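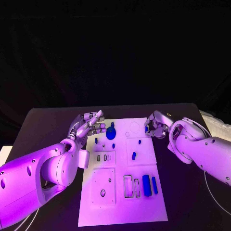 Handout 3: Trying out hands on the peg board

Right, this week we stop talking about grippers and start arguing about them. You've had the lectures on parallel jaws and suction cups, and I know a few of you came away thinking that a five-hundred-part humanlike hand is a daft way to pick up a peg. You may still think so at the end of this. I go back and forth on it myself.

The session runs on the two-arm rig with the fingered hands fitted. Bring the Dullel notes from March (the bit on contact and slip, mainly) and read the section on wrist cameras before you come, or you'll spend the first half hour catching up while everybody else is driving.

What we're comparing

We look at two control setups on the same arms. The first is Irlow, where a person wears gloves and the hands copy what the person does. The second is Anex, where you store a set of hand shapes beforehand and call them up by name, with the arm moved separately. Irlow feels lovely for the first few minutes and then your shoulders start to ache. Anex feels like filling in a form, but it does the same thing each time you ask, and for some of these parts I'd take that any day.

Please try both before you decide which one you like! Last year half the group wrote up their report on whichever one they'd had first, and it showed.

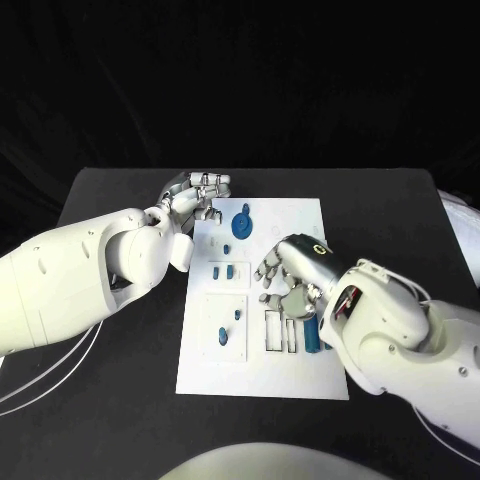

Robotics and Handling Group – Pawłowska Building, Teaching Lab

The board has round pegs, flat-sided pegs, cylinders and a wide disc with a stem on it, all blue on white, which the camera likes. Each kind asks something different of the hand. The disc is forgiving: get the fingertips anywhere near the stem and you can usually lift it. The small pegs are where people lose their tempers. There's hardly anything to hold, and if the thumb comes in late the peg tips over and rolls.

A word about looking. Your view is from the head camera only, so one arm will quite often be in the way of the part you want. Move the arm, don't guess! I've watched very good students push a finger straight down onto a plate because they were sure they remembered where the slot was. If you can't see the slot, lift, shift the elbow out, and come back in.

How we run a trial

Start with both hands up and clear of the parts. Say out loud which part you're going for, so that your partner can write it down. You get 180 seconds per part, and the clock starts when the hand first moves. A drop counts as a drop even if you save it afterwards. Each pair does 9 trials on Irlow and 9 on Anex, in the order on the sheet by the door, and no swapping because you fancy the cylinders first.

Your partner notes which fingers touched first, whether the grasp changed on the way up, and how the part met its hole (straight, tilted, or a lot of wriggling about). Wriggling is a perfectly good strategy, by the way – just write down that you did it.
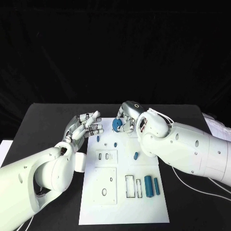

Fig. 2. Right hand on the disc, left hand open over the far corner of the pegs.

Two hands or one?

Viorica Lazarević asked me after the last session why we bother with the second arm when most of these jobs can be done with one. Fair question. My answer is that the idle hand still costs you something: it has to be parked somewhere, it blocks part of the view, and with the gloves on you have to hold your own arm still the whole time. So I'd like one line in your notes on where you kept the spare hand and whether you regretted it.

If you have time left over, try passing a cylinder from one hand to the other above the board. It's harder than it looks on Irlow and close to miserable on Anex, where you need a matching pair of hand shapes and the timing is all yours.

Before you leave

Keep the force limit where you found it. If a finger stops short of where you sent it, press stop and come and get me, and don't try to bend it back by hand. Check that the cables on the table have room to move before you swing an arm.

Write-up

2000 words at most, tables not included. I want to know which setup you'd choose for each kind of part and what you saw that made you choose it. A plain list of times won't get you far. If the two of you disagree, put both views in – I enjoy those reports the most.

Hand it in by Saturday, April 8, 2023, through the usual page. Paper copies go in the tray outside my office, and please put both names on the front.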